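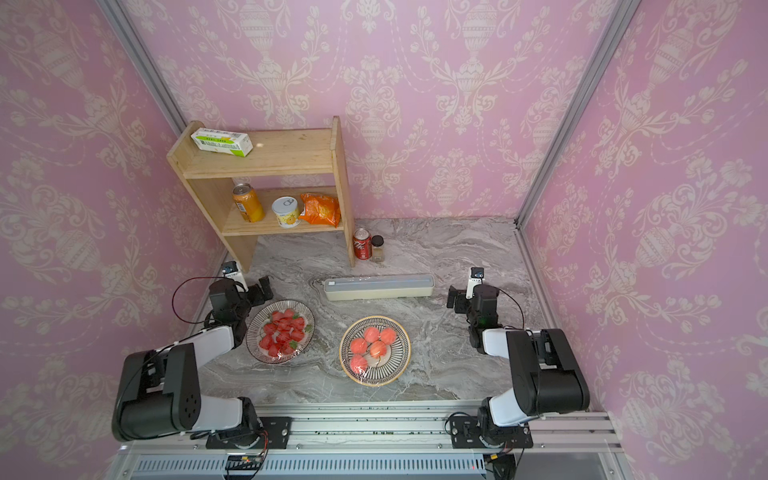
Adel Cherkaoui

My mother kept a jar of cumin on the same shelf for most of my childhood, and I could still find it in the dark. I mention this because last week I went into the Iltwood supermarket for cumin and couldn't find it. I have shopped at that store for five years. The spices had been moved from the baking aisle to a spot near the frozen fish, and the baking aisle had been given over to bottled water.

It was the third move since the winter. I asked a young man stacking crackers where the cumin was and he had to ask someone else.

I think grocery stores should stop doing this. It's a small complaint and I know it. But food shopping is one of the few errands that nearly every household does every week, and a small nuisance repeated that often adds up to a real one. A store that rearranges itself is spending its customers' time.

The usual explanation is that a shopper who has to hunt will pass more goods and buy more of them. I worked for two years in the office of a regional wholesaler, Babić, which supplied small grocers, and I heard it said there as a plain matter of fact. When a client opened a store, our sales people would go over the floor plan with the owner. Milk at the back. Bread far from milk. Candy at the height of a child in a cart. After that came what they called the refresh, which meant that twice a year you picked up a section that was selling well and put it somewhere else.

I never saw good evidence that it worked for long. Sales in the moved section dipped, then came back. Other sections went up a little and settled down. What did happen every time was that the owner called us to say people were complaining, and our people told him to wait it out. Most people do put up with it. They have to eat.

Salma El Fassi ran one of the stores we supplied, a corner place called Zisa. She did the refresh once and never again. Her customers were older people for the most part, and several of them couldn't read the labels well. They shopped by place. Rice was second shelf on the left, tea was above it, and they put out a hand and took what they wanted. When she moved the rice, a man she had known for years went home with barley. She moved everything back that Sunday with the store closed, and when our salesman came in with his next plan she gave him a coffee and sent him off.

I think of her store often, and of how quick it was. You could be in and out in the time it now takes me to find a parking space at Iltwood. I also spent more there than I meant to, on most visits, because I wasn't irritated and I had a minute to look at the olives. 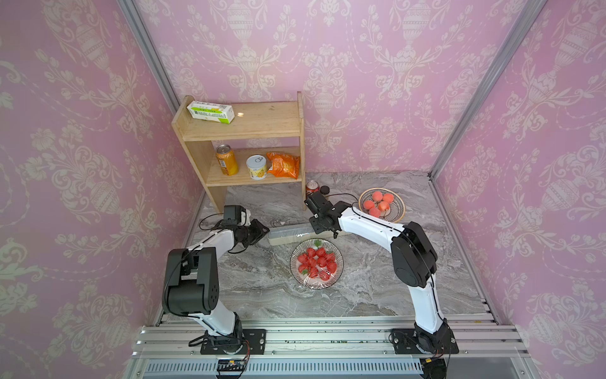 A place for everything, and some room left over.

There is a case on the other side and I'll try to give it fairly. Stores do have to change. New products come in and old ones stop selling, and a shelf laid out for the way people ate twenty years ago would serve them badly now. Nobody in my neighborhood bought hummus when I was in school, and today it needs a good stretch of the refrigerated wall. If a section has outgrown its space, move it, put up a large sign for a month, and leave it there. I have no quarrel with that.

My quarrel is with moving things for the sake of it. Last year the chain brought in a program called Grikodex, which, according to the notice taped by the carts, would "bring our aisles closer to the way you shop." I don't know what the program does. I know that since it arrived canned fruit has been in three places, and that the way I shop is to walk to where the canned fruit was last time.

Consider who pays for this. A person in good health with a free evening loses a few minutes. A person with a bad hip loses a good deal more, and so does someone with two small children or someone on a lunch break with a bus to catch. I have stood behind a woman in line who put back her list and left with half of it, because she couldn't go around the store again. She had nothing to gain from being surprised by the bottled water.

The people who work there pay too. A clerk who used to answer a question with a nod now has to walk the customer over, and often has to search along with him. Overnight crews do the lifting. I did some of that at Babić when we were short of hands, and I can report that moving 208 cases of tomatoes from one side of a building to the other doesn't improve the tomatoes.

I would settle for modest things. Keep the basics where they are: flour, sugar, rice, oil, salt, tea, eggs, the common spices. Post a map at the door and keep it current. If a section has to move, leave a card in the old place saying where it went, in type large enough to read without glasses. Do your experiments with the potato chips, which people will find wherever you put them.

As for the cumin, I bought two jars. The checkout clerk asked if I had found everything all right, and I said I had, eventually — she laughed and said she'd been looking for the matches since Monday.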